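Puppy chewing the whelping box, what do you line it with?
Niamh Lynch

We have a litter of Jemard spaniels, 2 of them wont leave the box rails alone. 17 days old, no real teeth yet but they mouth everything. Breeder in Kiltville said switch to fleece, my vet said paper. Which? Need to sort before May.

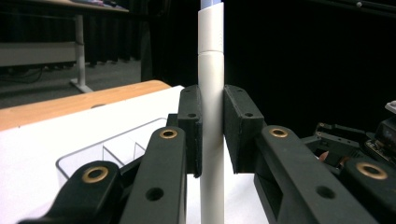 Kiltville Dog Club – Puppy & Breeder Help

Troncoso
Fleece. Washes at 60, they get a grip on it. Paper slides, bad for hips. Change it twice a day, more once they start on solids. Mouthing at that age is normal, leave them to it.

Clusurier
depends on the floor under it imo. we did paper and it was fine 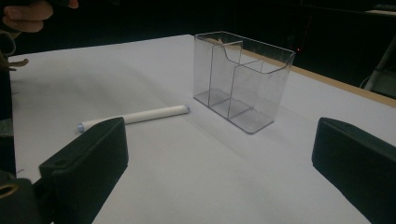
Jemard_12
Fleece over paper, both. Weigh them daily too, same time, I do 7 am before the dam is fed. My biggest was 958 grams at that age and the small ones caught up fine. Keep collars, scale and nail clippers together or you'll never find them at 3 am, a clear desk organizer with three compartments does it, plus a white marker for writing on dark collars. Rails: wipe them down, plain water, no sprays. If teh dam is chewing too then ask your vet again.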